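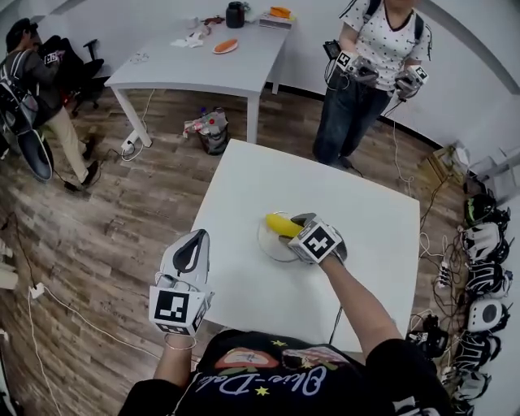
Un plátano, un plato de cristal y una pinza en cada mano: el trabajo de cocina, de momento, lo siguen haciendo personas.

¿Ya friegan los platos?

Cada pocos meses nos llega al buzón la misma pregunta de los suscriptores, casi siempre después de que circule algún vídeo de un robot que dobla una camiseta o recoge una mesa. ¿Falta poco? ¿Espero a comprar el lavavajillas? Mi respuesta sigue siendo que compren el lavavajillas.

En julio volví a repasar lo que prometen las tres empresas que seguimos en este boletín. Zultico anuncia un brazo doméstico capaz de «ordenar la cocina». Plultero habla de un asistente para almacén y trastienda que repone estanterías. Clivow, más prudente, vende una base con ruedas y dos pinzas, y deja que cada cliente averigüe para qué le sirve. Las tres enseñan demostraciones muy bonitas y las tres contestan con evasivas cuando se les pregunta cuántas veces hubo que repetir la toma.

Coger un plátano parece una tontería. Lo hace un niño de dos años, y además lo hace mirando a otro lado. Para una máquina es un asunto bastante serio: la fruta es curva, cede si se aprieta, se magulla, y el plato en el que está puesta es transparente, cosa que a muchos sensores de profundidad les sienta fatal. De ahí que buena parte del sector haya optado por que sean personas quienes hagan la tarea con una pinza en la mano, una y otra vez, y que el programa aprenda de esos movimientos. Los cubos con dibujos en blanco y negro sirven para saber en cada momento dónde está la pinza.

El método me parece sensato. Lo que no me convence es la cuenta que se hace después. En el material comercial de Zultico se citan 849 demostraciones de «tareas de mesa», y a partir de ahí el folleto salta alegremente a la cocina entera. Una cocina tiene cajones que se atascan, bayetas mojadas, el táper sin tapa del domingo pasado y una sartén pegada. Pedí el desglose por tipo de objeto y me mandaron el mismo folleto en otro formato.

Plultero, al menos, da una cifra que se puede discutir. En su prueba de reposición, el aparato completó 478 colocaciones antes de que interviniera un operario. Suena bien hasta que se lee la letra pequeña – cajas iguales, pasillo vacío, luz fija. Cualquiera que haya trabajado en una tienda sabe lo poco que se parece eso a una tarde de rebajas.

Luego está el precio. El kit básico de Clivow cuesta 2,000 dólares sin instalación y trae 40 horas de asistencia remota. Ismail, la ferretería que nos lo prestó para probarlo, lo tuvo en el mostrador clasificando tornillos. Lo hacía, despacio, siempre que alguien le dejara la bandeja en el sitio exacto. Al final el que dejaba la bandeja tardaba menos en clasificarlos.

No digo que esto no vaya a funcionar nunca. Las pinzas de hoy son mejores que las de hace unos años, y aprender de manos humanas da resultados que la programación a mano no daba. Pero entre levantar una fruta de un plato y recoger una cena para seis hay un trecho muy largo, y los folletos se lo saltan.

Si alguno de ustedes tiene en casa o en el taller una máquina que haga una tarea completa sin vigilancia, escríbanos y vamos a verla. Los aspiradores no cuentan.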